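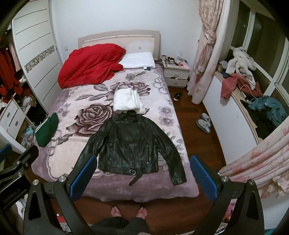 Onde é que se lava uma manta grande que não cabe na máquina de casa? Numa lavandaria de bairro com tambores a sério, e a partir de hoje há mais uma: a Clorora abre a segunda loja em Gbeho.

28 de outubro de 2026 – Escrevo este comunicado em nome da Clorora e confesso que ando a sonhar com ele desde julho, quando assinámos o contrato do espaço (e passei o resto do verão a discutir canos, mas adiante!). A loja fica mesmo ao lado da antiga padaria, tem 2 máquinas para peças volumosas e aceita edredões, colchas, mantas de pelo e cortinados.

Deixa-se a roupa ao balcão e levanta-se 48 horas depois, dobrada e ensacada. Quem preferir pode ficar à espera, temos café e umas cadeiras bem mais confortáveis do que as da primeira loja – ouvi as queixas todas, prometo.

As máquinas são da Dinex e a marcação faz-se pela aplicação Skitance, que já usávamos na outra morada. Também dá para aparecer sem marcar, só que ao sábado de manhã não garanto milagres. No último ano tratámos 1887 peças de cama, das quais 1119 eram edredões, e muitos clientes vinham de Gbeho de propósito, com o saco às costas. Agora escusam de atravessar a cidade!

Tapetes e almofadas de penas continuam a ser recebidos apenas na primeira loja.

Contacto para a imprensa: ao balcão da nova loja, todas as tardes de dias úteis. É só perguntar por mim.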